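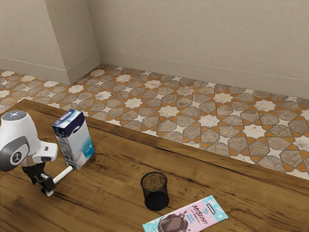
**Which gripper and camera setting for thin items in simulation?**

posted by tavares_bench, Sunday

Good evening to all. I am comparing two grippers in simulation before my workplace buys one of them for the real arm. The arm is the same in both tests and also the table. I use a small set of objects: one carton, one mesh cup, one chocolate bar in its wrapper, and a short white rod.

First gripper is the two-finger one from Grosidus, with angular fingers. Second is a softer model which I made myself in the Prundavholm scene editor, so maybe it has mistakes. I ran 2234 trials in total with random positions of the objects. The rod is fine with both. The carton is fine with both if the approach is from the side. My trouble is the chocolate bar. It lies flat on the table and the Grosidus fingers close above it and take nothing. In 229 trials the fingers went into the table and the simulator stopped the run.

I have two doubts:

- Is it the gripper, or is it my contact settings? The friction is the default one, I did not touch it.
- Also the mesh cup. The depth camera looks through the mesh sometimes and gives me points from the table behind it. Should I make the wall solid for the comparison, or is this cheating?

I also can change the controller from position to impedance, but then I must repeat everything, and one full round takes nearly 11 hours on my computer. I would like to know before if it is worth it.

Thank you for your patience with my English.

---

**jolport_user**

buy a suction cup, problem finished. flat wrapper is the best case for suction

---

**slowgripper**

I worked with almost the same test last November, so I write what I remember.

About the flat bar: I think it is mostly the controller and only a little the gripper. With position control you must choose a height for the fingertips, and for a thin object you have very small space between "too high" and "inside the table". If your table height in the planner is wrong by 2 mm, you already lose. With impedance control the fingers can touch the table softly and then close. In my tests the crashes almost disappeared, but the grasp still failed many times when the fingertips were thick. So please check the tip thickness also.

Do not repeat the full round for this. Take only the bar, put it in 10 fixed positions, and run both grippers with both controllers. This is forty runs and you will see the direction. If the result is the same for both controllers, then you can go back to look at the fingers.

The friction default I would change. In my version of the simulator the default was the same for everything, so wrapper and carton and cup were all equal, and it is not very realistic. I gave a lower value to the wrapper.

About the cup: please don't make it solid if the real cup will be mesh. The camera on the real arm will have the same problem, perhaps worse. What I did is to keep two results, one with the normal cup and one with a solid cup, and write clearly which is which. Then your colleagues can see how much comes from the camera and how much from the gripper.

About suction from the answer before me: it can be good for the bar, but for the mesh wall it will not hold, the air passes. And for a thin rod you need a very small cup.

---

**tavares_bench**

Thank you, I did the small test with the bar. With impedance there was not one crash into the table. The Grosidus still misses the bar in three positions of the ten, all of them where the long side is turned away from the fingers, so I must look at how I choose the wrist angle. My own soft model takes it each time, and this makes me suspicious of my model. I will check its contact values this week and write again here.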